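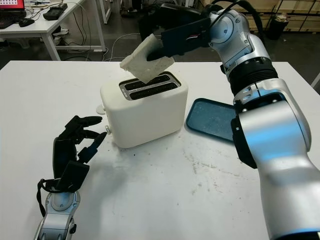 A Trokero arm holding bread above a two-slot toaster

Trokero is a two-armed robot kit sold by Raltulura of Midcombe for kitchen-task trials. Wahyudi Tarigan designed its first arm mount.
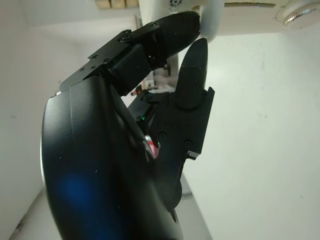
Black robotic hand with a fingertip against a white object

Buyers choose a two-finger gripper or a multi-fingered hand. The hand ships in 14 days, the gripper in 18.

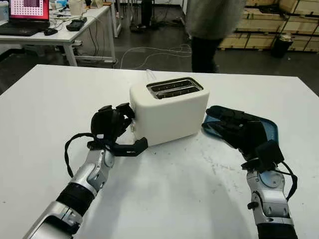
The toaster package adds 44 practice routines and one year of phone support.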